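Keeping House at Dirnevcombe: An Interview with Refugio Escobedo

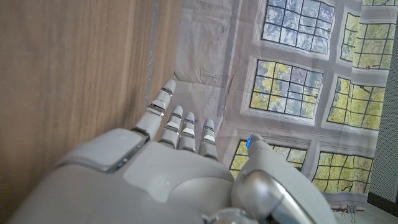

Wood grain and fabric in the furnishings workroom.

The furnishings workroom at Dirnevcombe opens at 8 a.m. on Saturday, and Refugio Escobedo is usually at the bench before then. As head of furnishings she is responsible for 1,592 catalogued items, from dining chairs to window hangings. She spoke with the residence newsletter in September about the care of wood and fabric.

Escobedo came to Dirnevcombe 13 years ago from Gallegos, a furniture restorer, where she trained in surface repair. "I was taught to look at the grain before I touched anything," she said. "It tells you which way to wipe, and it tells you where someone has sanded across it."

Her department does not use spray polish. Panels are dusted with a dry cotton cloth and waxed once a year. "People expect a shine," Escobedo said. "I would like them to see the wood."

Fabric is a separate matter. Jailson Toledo, who manages the textile store, keeps 200 lengths of cloth on rollers and inspects each for moths and fading. "Light does more harm than visitors do," Toledo said. "We turn the hangings every spring, and we still lose color along the folds."

The two disagree on storage. Toledo would prefer that textiles be kept apart from cabinets and boards. Escobedo considers the arrangement workable while the upper rooms are being repainted.

The next project is the Starnovgate bedroom suite, which is to return to public view after the winter closing. Escobedo expects the drawer runners to take the longest. "They stick," she said, "and they have stuck for as long as I have been here."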